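Endis
Opinion

Who Decides What a Good Demonstration Looks Like?

October 4, 2022

Endis has spent two years supporting the teaching of robots by demonstration. In that time our member workshops have agreed on a great deal. They agree that a person guiding a machine by remote control can convey things that would take months to write in code. They agree that simulation is a sensible place to begin. On one question they remain divided, and it is the question this essay takes up: who should judge whether a demonstration is fit to be learned from.

The common practice is to let the outcome decide. If the object ended up where the task sheet said it should, the recording is kept. If it did not, the recording is deleted. The practice is quick, it can be automated, and it gives a clean figure for the monthly report. We believe it is a poor standard, and we urge our members to give it up.

Consider the countertop tasks used at our Sistbridge site, where operators control two arms in a simulated kitchen. 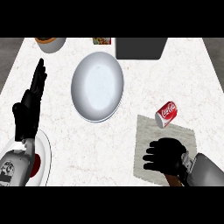 The operator's attention is the scarcest thing in any teaching session, and it is divided in ways that an outcome score does not record. A person working with two hands in ordinary life rarely thinks about the idle one. Under remote control, the idle hand must still be put somewhere, and the learner will treat its position as part of the lesson. With a soda can lying on its side near one black hand and the other hand held upright beside an oval plate, a reviewer has two things to judge, and a score based on the can would cover only one of them. If 200 recordings all hold the second hand in a slightly different place, the learner is given 200 opinions on a matter that no one meant to raise.

Our position is that every demonstration should be reviewed by a person who has done the same task with the same controls. This need not be an engineer. The best reviewers we have worked with came from kitchens, laundries and packing lines, and they were trained on the controls in less than a month. They notice hesitation. They notice when an operator has approached an object from the side that suits the camera and would be awkward for anyone with a second item to pick up afterward. These are matters of craft, and craft is what a demonstration is supposed to pass on.

The objection most often raised is cost. It is a fair objection. At Stimdale, where full review was introduced in March, the share of recordings kept fell to 69 percent, and operators were understandably unhappy to see their hours set aside. The program there now asks for 20 accepted demonstrations per task where it once asked for a larger number accepted without review. The staff time comes out nearly even. We accept that a smaller workshop may find the first weeks difficult, and Endis is prepared to lend reviewers during that period.

A second objection is that human reviewers disagree with one another. They do. We do not regard this as a defect. Where two experienced people differ over whether a grasp was sound, the task has usually been described badly, and the disagreement should be sent back to whoever wrote the task sheet.

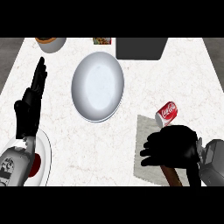 Two-arm countertop task in simulation, with the right hand low over the gray mat.

The Khalaf guidelines, which many of our members follow, are silent on review. They set rules for file storage, for the length of a session and for the calibration of controls, and they leave the quality of the teaching to local custom. We have asked that the next edition include a section on the matter. At the least, it should require that the name of the task, the starting arrangement of objects and the reviewer's reasons for acceptance or refusal be stored together with each recording. It should also state that operators have the right to read those reasons. At present many do not learn why their work was refused, and some are not told that it was.

We would add one caution concerning simulation. A simulated counter can be reset at no cost, and this encourages a habit of repeating a motion until one attempt happens to pass. Operators should be given time to practice before recording begins, and practice attempts should be kept apart from the teaching set.

Written responses from member workshops are welcome and will be considered before our submission on the guidelines is made final.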